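3.2 Surfaces and object sets

The study of drinkware layout was carried out on tabletops that differ in color and finish. We wanted household backgrounds, the kind a person would find in a breakfast room or a small café, and we wanted enough visual texture behind the cups that their outlines could not be picked out by a plain contrast rule. Work by Junpei Hosoda on shelf arrangement used bare white boards for this purpose, and his results on pale ceramics were hard to reproduce once the boards were replaced with ordinary furniture.

Each layout in the Duklow set is built from three choices: a top, a wall pattern and a carrier. The top is the surface the cups would normally be served on. The wall pattern stands in for wallpaper or tile. The carrier is a tray, a mat or nothing at all. We use the word "carrier" for all three cases, including the empty one, to keep the tables in Section 5 short.

The dark marble top is the most demanding of the tops. Its veins are white and gray, and they branch at widths close to the width of a mug handle. A white handle lying across a vein can be read as part of the stone, and a gray cup near a patch of gray veining has the same problem to a lesser degree. For this top we paired the stone with a cream wall covered in tan ovals and rings. The ovals vary in size, and a mug opening seen at a slant is also an oval, so the wall adds a second source of confusion at the level where the rims sit.

The carrier for this layout is a salmon-pink rectangular tray with rounded corners and a slightly raised rim. Pink was chosen for the distance it keeps from both the brown of the stone and the cream of the wall. The raised rim matters more than the color. A cup can rest against it, or half over it, and the annotator then has to decide whether the cup counts as on the tray. Our rule follows the earlier Sekiguchi guidelines: a cup is on the tray if its point of support is inside the rim, and otherwise it is beside the tray, even when its handle hangs over.

Four vessels are used with this layout (Figure 6). Two are white mugs, which makes it necessary to keep track of them by position. The third is a round cream-beige mug with a speckled glaze, and the fourth is a gray cylindrical cup. Mugs may be upright or on their side. When a mug is on its side we record the direction of the open rim first and the direction of the handle second, both from the fixed viewpoint.

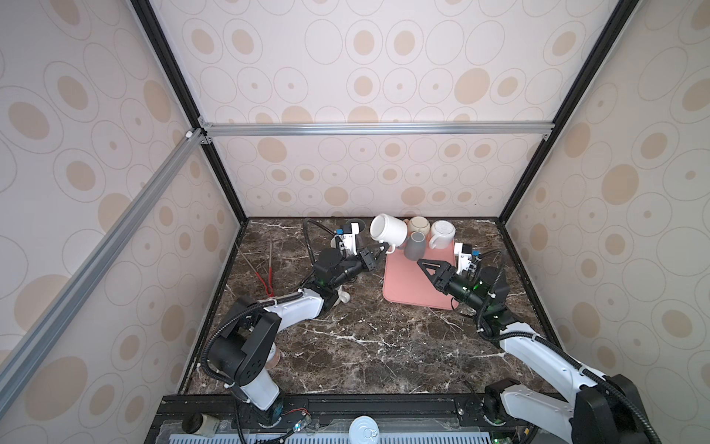
Figure 6. The marble top with the pink tray and the four vessels. Both white mugs are tipped on their side; the one at the left is held.

3.3 Labels for orientation

Orientation was labeled by hand. Annotators chose one of three classes for each vessel: upright, on its side, or inverted. Tilted vessels that were being held were given the class they were closest to, and a separate flag marked them as held. We considered a finer scale in steps of angle and dropped it after the trial round, where agreement on slanted mugs was poor and the extra steps did not change any of the results.

Handle direction was labeled for every vessel with a visible handle. For round mugs seen with the handle turned away, the field was left blank. Blank fields are not errors and should not be filled in by readers who reuse the labels.

A total of 2000 layouts were labeled in this way across the Duklow and Heteldale sets. Disagreements between annotators were settled by a second pass over the same view. Most of them concerned pale mugs on the marble top, and within that group the most common dispute was over where a handle ended and a vein began. The speckled glaze caused fewer disputes than we had expected, and the gray cup caused almost none when it was set against the tray.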